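3.2 Choosing and arranging the objects

Clutter in real homes is wonderfully uneven, and we wanted our object set to keep some of that character. The Brodutum set has 78 everyday items, picked for differences in shape, stiffness and surface: cups, sponges, foam blocks, small toys, lengths of tube wrapped in tape. We left out anything that came only in matched sizes. Earlier sets such as Lilier lean heavily on boxes and cans, and we were delighted by how much more varied a bin becomes once a few soft or lumpy things go in.

Arrangements were made by hand. A person tipped a small group of objects into an open bin with sloped inner walls, gave it one gentle shake, and left everything where it came to rest. The slopes matter a great deal here – light objects often settle against a wall, while flat ones tend to stay out on the floor. We logged 1233 arrangements this way, and none were tidied afterward.

Each arrangement was then labeled as sparse or crowded, following the Keane rule: in a sparse bin, most objects have bare floor on at least two sides. Figure 4 shows a sparse arrangement of five objects, among them a gray sponge-like brick lying at an angle and an orange translucent cup on its side.

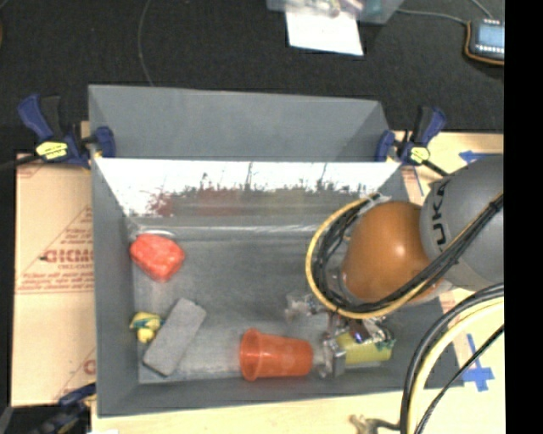

Figure 4. A sparse arrangement in the sloped-wall bin.

Sparse bins turned out to be just as interesting to us as the crowded ones. With some 80 of them laid out in sequence, the variety is striking: the same cup can lie open toward its neighbors, face a wall or stand upright, and each pose changes which parts can be reached from above. Crowded bins hide many of these differences, so we report the two groups separately in Section 4.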